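Textbooks › Design & Making › Hats and Headwear

Chapter 6
Soft Things Need Hard Things: Hats and the Stands That Hold Them

Pick up any hat you own and set it on a table. Look at it for a minute before you read on. Does the crown hold itself up? Does the brim lie flat, curl, or sag on one side? Now turn the hat over and set it on its crown. You have just learned a surprising amount about how it was made, and you haven't touched a pair of scissors yet!

Hats are wonderful objects to study because they sit halfway between clothing and sculpture. A shirt collapses when you take it off. A pot keeps its shape whether it's full or empty. A hat does a bit of both, and how much of each depends on the cloth, the seams, and what it rests on between wearings. In Chapter 5 we drew flat pattern pieces and joined them into simple tubes and cones. In this chapter we take those same pieces and ask them to go around a head.

We'll spend most of our time on the bucket hat. It has three main parts: a tip (the flat piece on top), a side band, and a brim that slopes down and out. That's it. Once you can draw those three parts to fit each other, you can change nearly everything else, and people do. Yolanda Marín, whose patterns appear in Section 6.3, drafted 32 versions of the same bucket hat for her students at the Tejada workshop, and no two of them look like they came from the same drawer. Some have a brim as narrow as a thumb. One has a brim so wide it needs wire in the edge.

Children's hats get a section of their own (6.4), and it's my favorite in the book. Add ears to a crown and the whole job changes. Where do they go? Too far forward and they look like horns, too far back and they vanish when the wearer faces you. Do you catch them in the seam or sew them on afterward? Bontu Negash makes the case for sewing them on afterward, and Marcela Vlček makes the case for the seam, and I have left both arguments in because I change my mind every time I read them.

The second half of the chapter turns to wire. A stand can be as plain as two rings and a rod, and it teaches the same lesson as the hat from the other direction: how do you hold up a shape using as little material as you can? You'll bend an upper ring, a lower ring, and something to join them, and then you'll find out whether it tips over. (Mine did, the first four times. Keep the failures. You'll want them for Exercise 6.9.) 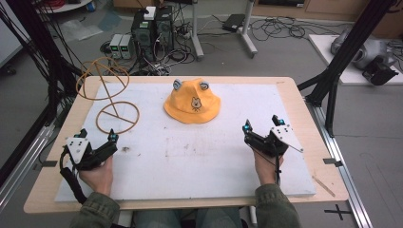

Figure 6.1 A yellow bucket hat with round gray-blue ears, and a wire form with an upper and a lower ring.

Keep Figure 6.1 marked as you read. We come back to it when we talk about ear placement, and again in Section 6.6, where the slanted rod between the two rings raises a good question about balance.

Before you start, gather the following:
- one bucket hat you don't mind drawing on
- a soft tape measure and a pencil
- scrap cotton, enough for two crowns
- thin wire you can bend by hand, and pliers
- safety glasses for all wire cutting

Warm-up. Measure around your own head just above the ears, then measure the inside of your hat. Write both numbers down. Are they the same? If they aren't, which one is bigger, and what would happen if you swapped them? Hold on to your answer, and we'll use it on the very first page of Section 6.1.

More in this section
Chapter 5: Tubes, Cones, and Flat Patterns
Chapter 7: Brims That Behave
Chapter 8: Bending Wire by Hand
Studio notes by Fulgencio Aguirre
Pattern sheets for Chapter 6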